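Home | Courses | Handouts | Staff Pages | Log in

Personal Training Practice, Unit 5
Handout: The First Appointment, or How to Lose a Client Before the Warm-up

Shared 2 times | 5 comments

Read before the Drivine workshop. If you read it during the workshop, at least hold it below the desk.

1. What the intake is for

A new client has booked an hour with you. You would like to spend it on squats. You will spend a good deal of it on questions, and most of them will be dull. Do it anyway. The intake tells you three things you can't see from across the room: what hurts, what the person has tried before, and what they think they're paying for. The third is where most refunds come from.

Use the Rathnayake form. It runs to 2 pages and was plainly designed by somebody who had been burned. Go through it in order. Students like to skip to goals, which are fun, and come back to medications, which aren't. Then the session runs late and medications never happen.

2. Talking about health history

Ask, wait, write down what the client says. You are a trainer. You do not have a view on their thyroid. If an answer falls outside your scope (chest pain, fainting, recent surgery, anything the form marks with a star), you stop planning exercise and refer them to their doctor. Saying "we'll take it easy" is a sentence that has kept lawyers in nice shoes.

Good questions are short and open:

What does a normal day look like for you?
When did you last exercise regularly, and what ended it?
Is there a movement you avoid?

Bad questions have the answer stapled to them. "No injuries, right?" will get you a "right" from a person with a knee brace on.

3. Goals

Clients say "toned." You may have private feelings about the word. Keep them there. Ask what they would be able to do in the fall that they can't do now, and you usually get something you can program for: carry the kid up the stairs, finish the charity walk, sleep.

Write the goal in the client's words first and your own words second. When the two versions have drifted apart by the middle of the course of sessions, the client's version wins.

A note on numbers. The case study for this unit is a client at the Hemotton studio who arrived wanting to burn an extra 1000 calories a day, having read it somewhere. Her trainer didn't laugh, which was half the work. They settled on walking to work and two strength sessions a week. You'll be asked to say what you would have done, and "laughed" earns no credit.

4. The movement screen

Keep it brief. Squat, hinge, overhead reach, single-leg stand, push. You are looking for what to teach first. You are not looking for a chance to list every fault in a stranger's body while they stand there in socks. One observation said out loud is plenty for a first day. Put the rest in your notes.

Demonstrate once, at normal speed, without commentary. Then let them try. Students who talk through the entire demonstration produce clients who look at the student's mouth.

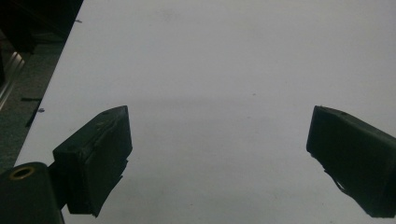 5. Writing it up

Notes go into Fliklow the same day. Tomorrow you will remember that the client was nice and had a shoulder. You won't remember which shoulder. Keep the summary under 300 words, put facts before impressions, and never write anything you'd mind the client reading, as they are entitled to ask for it and one day one of them will.

For the workshop

Bring one completed intake, done with a classmate or a patient relative. Swap forms with a partner and plan a first session from theirs, using only what is on the page. You'll find out quickly what your own form left out. Relatives may be anonymized. Classmates should be.

The write-up is due Sunday, April 28, 2019, by midnight. The upload page accepts late work and so, grudgingly, do I, at a loss of 5 points.

Comments

does the screen have to be in socks or was that a joke

Shoes are fine. Whatever they train in.

My patient relative turned out to have opinions about question two. Is it OK if the form runs over onto the back?

Yes, just number the pages please.

Fliklow logged me out halfway through the summary and ate it. Writing it in a separate document from now on.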